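Tavorby Demo Recorder, Wrist View Edition

Used gear / Teleoperation and data collection

We list what we have tested ourselves, and we tested this one in August. The short version: it records demonstrations well, and the brochure promises too much.

What you get
Recording software for one arm with a two-finger gripper
Hand controller with 2 spare grips
Nalladau simulator add-on, home interiors pack
License for 3 workstations

What the maker claims
"Robust skills from a handful of examples." We gave it 15 demonstrations of one reaching task and trained on those. The policy did fine in the room it had learned and poorly in the next one. Buy this if you plan to record a lot more than that.

What we liked
Start and stop are on the controller, so you don't reach for a keyboard. Bad takes can be thrown out on the spot. Files open in Manolakis Viewer without conversion.

What we didn't
Simulated rooms look tidy, and we doubt that a policy trained only on them will hold up on a real floor. The wrist view also gives up a lot of its picture to the gripper itself. Check your own views before you record a full set.
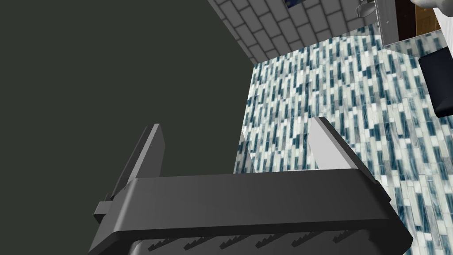 Simulated wrist view: gripper fingers over blue and white mosaic tile.

Support
Email only, through Hultamdale. Our replies took 2 working days. The simulator add-on can't be returned once the license key has been used.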